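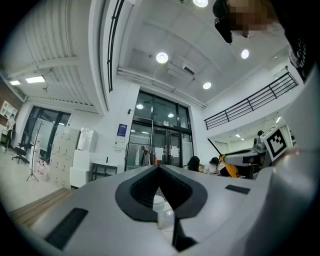

Ticket 300: cold draught and rattle, double-height room, Dodham
Status: closed, with one item left on watch
Category: heating and cooling
26 comments · 40 following · Share

Reported, 9.10 am
The ceiling unit in the big room has started rattling again, and anyone sitting near the glass doors gets a stream of cold air down the neck. Upstairs on the mezzanine it's stuffy. Same room, same hour, two completely different climates! It comes and goes. The rattle is worst first thing and seems to fade by mid-morning. Could someone have a proper look? I love working in this room (all that light, all that height) and I'd love it even more without a scarf.

Support, 9.45 am
Thanks for such a clear report, it really helps. Before we get the tall ladder out, please could you try three things and write down what happens:
- Switch the wall control from Auto to Fan only for ten minutes. Does the rattle carry on?
- Hold a strip of tissue near the gap between the glass doors, with the unit off.
- Check the vane setting. It should be on 2 or 3, never on Swing.

Reported, 10.30 am
Done, and this was more fun than I expected.
Fan only: rattle still there, a bit softer.
Tissue test: it flapped like a flag! With the unit off there's a steady push of air coming in from the corridor, strongest low down.
Vane: it was on Swing. Nobody here remembers doing that. I've put it on 2.

Support, 11.05 am
Brilliant, that's two faults for the price of one. The draught is at least partly the doors, so the unit was only getting half the blame it deserved. Changing the vane should stop cold air being thrown at the entrance. We'll leave the rattle for the visit.

Reported, 2.20 pm
Vane on 2 is already much better. The chill near the doors is now around the ankles and no longer at the neck. Upstairs still stuffy. Rattle stopped at 11.40 by itself.

Visit notes, first visit
Filter cover off. Filter very dusty, washed and left to dry before refitting. One of the clips on the cover had lost its spring, so the cover was buzzing against the housing whenever the fan ran. Fitted a new clip from the Jikent spares box. Ran the fan on low, medium and high for five minutes each. No rattle on low or medium. Faint tick on high.

The unit has run just over 3,000 hours since the counter was last reset, so the filter was well overdue. Reminder now set for every 300 hours.

Doors: bottom brush seal worn flat along the leading edge of one leaf. Closer set too light as well, so the door rests a finger's width open after someone goes through. Closer adjusted by half a turn. Seal ordered from Chatzigeorgiou.

Please keep the clothes rack to one side of the doorway while the closer is being tested. The door needs a clear swing and coats blow about in it.

Reported, next morning, 8.50 am
Silence! Glorious silence. I came in, switched it on and stood there grinning at the ceiling. The door shuts properly too, with a nice soft clunk. Two people have asked whether we bought a new unit.

Still warm upstairs, though. There's a 4 degree difference between the desk by the railing and the desk by the entrance.

Support, 9.30 am
So pleased to hear it. A gap like that is normal in a tall room, warm air will always climb. Try this for a week: fan speed on medium, vane on 2, and start the unit half an hour before people arrive. Leave it running steadily and don't keep switching it on and off.

Visit notes, second visit
New brush seal fitted. Tissue test repeated with the unit off: barely a flutter. The first seal sent was too short (cut for a 26 inch leaf), swapped free of charge. Old seal taken away. Notices on the glass left where they were.

Reported, one week on
The difference upstairs is down to 2 degrees and the Huvudwood lot, who have the mezzanine desks, are delighted. I've written the settings on a card beside the wall control so that Swing stays off. Thank you so much, this has been a treat to get sorted.

Support
Closing the ticket. The faint tick on high stays on watch until the July service. If it gets louder before then, reply to this thread and it will reopen.

Helpful? 40 yes · 0 no
Shared 26 times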